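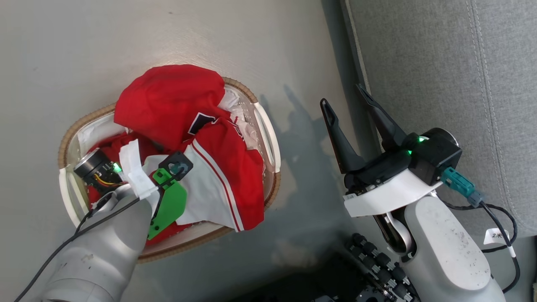 June 27, 2020

Laundry again. When I told my mother I was going into robotics she pictured Mars, and I have spent most of this month watching Vrabec take clothes out of a basket.

Today was the comparison proper, old method against new. The old one picks the highest point of the pile and pinches there. The new one is Keabetswe's idea and she has been patient about waiting for it to get a fair go: slide one finger down into the cloth first, nudge it sideways, see what moves, and only then choose where to grip. She calls it "asking". Sandro calls it rummaging, and has put "rummage" in all the file names, so I expect that is what it will be called in the paper.

We did 60 tries of each, same clothes, basket shaken and refilled between goes. A try counts if exactly one garment leaves the basket and stays in the grip as far as the sofa. I argued for that rule in the spring and regretted it by mid-morning, when the arm delivered a lovely clean lift of one shirt and dropped it a hand's width short. Fail. I wrote it down myself.

Grabbing the top: 14 failures by lunch, and more after, nearly all of them the same failure. It takes hold of the jersey and the jersey brings friends. There is something about the piping and that stiff patch that other clothes find irresistible. Rummaging: 54 good out of 60. I made Sandro recount from the video because I didn't believe it, and he made me recount because he didn't believe me, and we got the same number both times and then had nothing to say to each other for a bit.

Before I get carried away. It is slow. The nudging adds so much time that a person could empty the basket, fold the lot and be halfway through a sandwich. And 2 of the six failures were nasty ones where the finger hooked the liner and tried to take the whole basket along. Keabetswe wants to put a limit on the sideways push. I want to know why it never felt the difference between a liner and a sleeve, when the pull on the arm must be quite unlike. Have asked for the force logs. Sandro says they are on the Tarnska machine, which he says about everything he hasn't looked for.

Also we have one basket, one jersey, one floor. Londalberg will say so in their first sentence and they will be right. So next week: towels, socks, and something knitted. I have offered my green cardigan to science, on the understanding that science gives it back.

Keabetswe was very restrained about the result. She said "good" and went to make tea, and then I heard her on the phone in the corridor telling someone about it at a great rate, with the percentages.

Home late. My own washing has been in the machine since yesterday and smells of pond. Put it on again.

Must remember: Cosodden want the summary as slides, no more than a handful. Ask Sandro about the logs before he goes on leave.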